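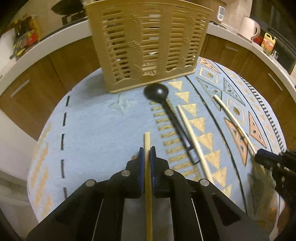
4.2 Sorting utensils back into the holder

Of all the household jobs in our study, putting the eating and cooking utensils back into their holder was the one we most enjoyed watching. It looks trivial, yet every piece asks for its own small decision. Chopsticks are thin, light and happy to roll, and they only make sense in pairs. Spoons catch on one another by the bowl. A ladle takes up so much room that the order in which it goes in changes everything that follows!

Ševčík and Nowicki treated the holder as a box to be filled. We prefer to think of it as a place with habits.
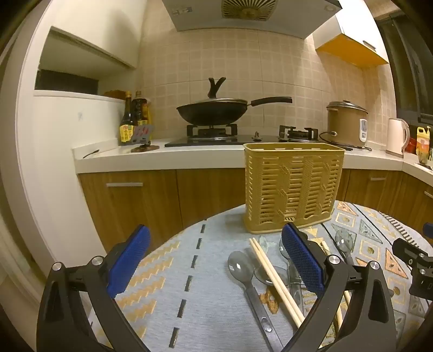
Our coding therefore records which piece is picked first, which end points up, and whether a chopstick is joined by its partner straight away or left waiting. Two coders, Vlček and Vlček, worked through the clips separately and agreed on 97 per cent of the picks. The few disagreements were a delight to discuss — nearly all concerned spoons lying under chopsticks, where it is hard to say which piece the hand was after.

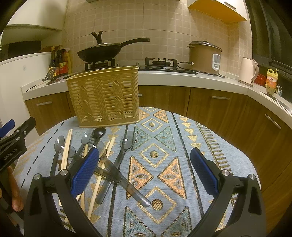 Figure 4. Chopsticks and spoons spread on the patterned cloth in front of the empty holder.

The patterned cloth deserves a word too. Pale chopsticks are easy to lose among its gold triangles, and we return to this in the next section, where the Gredetti layouts are compared on plain and patterned cloths.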